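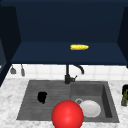
An ear of corn on the shelf of a navy upper cabinet, computer rendering.

Search Products Search Clear

Narner Document Reader, Series 6

The Narner Document Reader is an artificial intelligence service for offices that receive large volumes of paper and scanned mail. It sorts incoming pages, reads printed and handwritten entries, and passes the results to the customer's existing records system. The Reader is developed and supported by Serrano at its Itamville office.

Capacity and forms

The standard license covers up to 2000 pages per day. The Reader is supplied with 138 form layouts, including invoices, delivery notes, claim forms and job applications. Customers may add their own layouts after a short setup period, normally around 6 business days.

Review by staff

Each entry is given a confidence score. Entries that fall below the level set by the customer are placed in a review list, where a member of staff confirms or corrects them. The Reader does not approve payments or close claims. Corrections remain on the customer's own server and are not used to train the service for other customers.

Requirements

A dedicated server is required and may be ordered with the license under part number 2394. Most office scanners are supported. Customers running the earlier Prinstead edition should export their layouts before upgrading.

Training and support

The license includes one day of staff training, on site or by video. The support desk is open from 8:00 a.m. to 5:30 p.m. Prices are reviewed each August and are provided on written request.

We use cookies to remember your settings and measure visits to this site. Accept Manage choices

Comments (3)

mailroom_lead
Does the review list allow two people to work on it at once? We have a day shift and an evening shift that overlap.

Serrano Support
Yes. An entry is locked while it is open and released when it is saved or skipped.

tpk44
We moved over from Prinstead. The layouts came across fine but the date fields had to be set again by hand. Please add this to the upgrade notes.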